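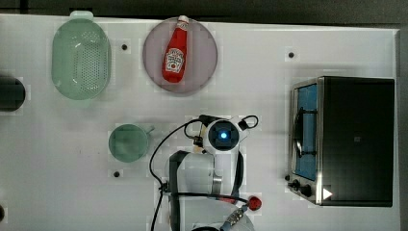

**Figure 4.** Overhead view of the Nalldale table, with the arm, toaster oven, colander, plate, cup and ketchup bottle.

### 4.2 Kitchen tasks

The kitchen set was built from items that can be bought in any housewares store. We did not modify them for the arm. The objects in Figure 4 differ in ways that matter for grasping: the colander is wide and perforated, the cup is small and translucent with a short handle, and the ketchup bottle can lie on its side on a plate. The toaster oven adds a door with a long handle and a pair of control knobs, so the same table supports both pick-and-place and articulated tasks.

We collected 1,615 demonstrations by teleoperation at two sites, Nalldale and Ellwood. Each policy was then trained on the combined set and tested at Nalldale only. Object positions were drawn again before every trial, and the oven was allowed to shift and turn within a marked area. A trial ended when the policy reached the goal, when the operator stopped the arm, or when the time limit of 30 seconds ran out.

Two policies were compared. Zarkotine predicts short chunks of joint targets directly from the camera images. Ullex first picks a contact point and then plans a motion to it. Both received the same written instruction, such as "put the cup in the colander" or "open the oven."

Over 500 trials, Zarkotine did better on the loose objects and Ullex did better on the oven door. Most of Zarkotine's failures on the door came after a good first contact. The fingers closed on the handle, but the pull did not follow the arc of the hinge and the grip slipped. Ullex handled the arc well when its estimate of the hinge was right, and it had no means of recovering when the estimate was wrong.

The cup was the hardest loose object for both policies. Depth readings on its translucent wall were often missing, and the gripper closed short of the rim. Training with random gaps added to the depth image reduced this error for Ullex and made little difference for Zarkotine.

Neither policy is ready to work in a home without supervision. A person setting a table would right a tipped cup and carry on, while both policies usually repeated the failed grasp until time ran out. We return to recovery behavior in Section 5, where the instruction set is extended to tasks with more than one step.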